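Hand Gripper Safety Check, Pair 13
Trevham site, July 31, 2025
Checked by: Lenka Doležal

1. Pivot screws tight, no play in the linkage
OK on the right unit. On the left one I got a quarter turn out of two screws, so I put thread locker on both and marked them with paint pen.

2. Fingers open fully when released
FAIL on Monday, OK now. This is the one that pinched Juraj. The fingers stayed shut, he reached in to help them along, and they let go all at once. Small blood blister, already in the book. The spring had hopped off its post (again!) and Vlasta fitted the longer post from Workonley.

3. Finger pads bonded, no lifted corners
OK. I pulled on every corner pretty hard.

4. Cable clear of the linkage
OK, but I'd like one more clip. Ask Jarmila, she hid the bag of 500 somewhere.

5. Open and close test, 133 cycles
OK, no sticking. My thumb disagrees.

6. Work check with real items
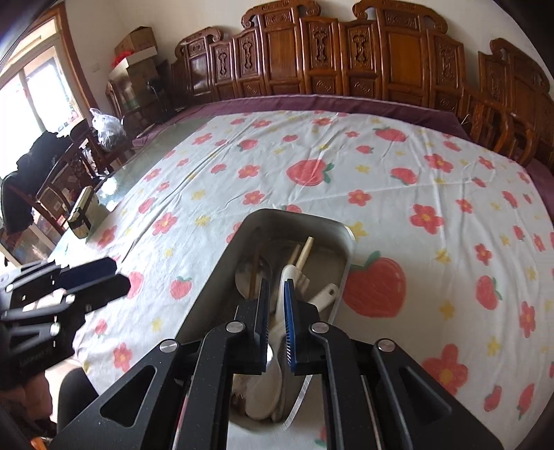 Jams are what I'm after in this one, and I want to see them on crowded stuff, not on foam blocks. Pinch too low and you can wedge a finger pad against the next handle over, then people yank. With the utensil holder, go for one piece at a time, like the white ceramic spoon, and keep your free hand off the rim. Anything stuck gets released first and freed second. Please go easy with ceramic over a glass tabletop, too.

7. Spare springs in the kit
Two left. Kristýna is ordering more.

Result: pass, recheck item 2 in a week.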